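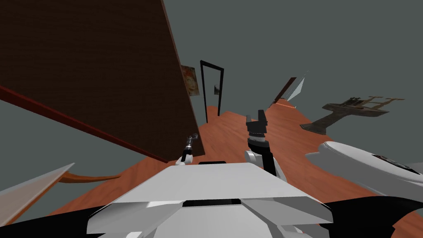 Märta Backlund told me to skip the Tavbridge and just buy felt pads, the floor wouldn't know the difference. I bought the Tavbridge anyway. So, review, typed on my lunch break, sorry in advance.

Tavbridge floor care kit, the 14 piece one. $60 at Wamgate, picked up in store. Had it since September and used it on every room downstairs plus the stairs once.

What you get: mop head, two spare covers, telescoping pole, spray bottle, the cleaner concentrate, scratch filler sticks in a bunch of browns, a little plastic scraper, buffing cloths. Box says "complete." No bucket. You don't really need one but still.

The mop. Good. Light, swivels flat, gets under the sofa without me lying on the floor. Covers wash fine at warm, I did one on hot by mistake and it shrunk enough that the corners pop off. My fault, the tag says so.

The pole. Less good. Twist lock slips if you lean on it. Wrapped some tape round the joint and its been OK, but for this money I shouldnt be taping anything. My old Fotex mop had a plain one-piece pole and never moved an inch.

Cleaner. Smells like oranges for ten minutes and then like nothing, perfect. One capful per bottle. The label says two and that leaves streaks, at least on my finish. Try one first. Dries fast. I'm maybe a third of the way down the concentrate.

Filler sticks, the reason I wanted the kit. We have oak, stained on the orange side, and none of the browns match by itself. You have to warm two together in your fingers and smear them in. Took me three tries to get a color I liked. Light scratches: gone unless you kneel and look. Deep gouge by the back door where we dragged the washer: still there, just a different color now. Wax sinks a bit after a week or so, so go back and top it up. Keep it off the rug edges too. Ask me how I know.

Scraper is a scraper. Got old paint drips off the hall boards, no marks. Cloths shed lint on the first use, wash them before.

Called Tavbridge about the pole. On hold for ages, then a nice guy, Fulgencio Manríquez, who sent a new one free. Came in a week. Same slip, a little less of it. Points for service though.

Other stuff I looked at: the Ó Briain set, $165, which has a wooden handle and a tin and looks lovely. Fewer filler colors than this one. Couldn't do it. And a guy quoted me $233 to come and touch up the front room only. Might still call him for that gouge.

Would I buy it again? Yes for the mop and sticks. If you only have one or two scratches get the sticks alone, Wamgate has them on the end rack by the paint. And yes Märta, I got felt pads too. They're on all the chairs now. Should of done that first.

4 stars, would be 5 with a decent pole.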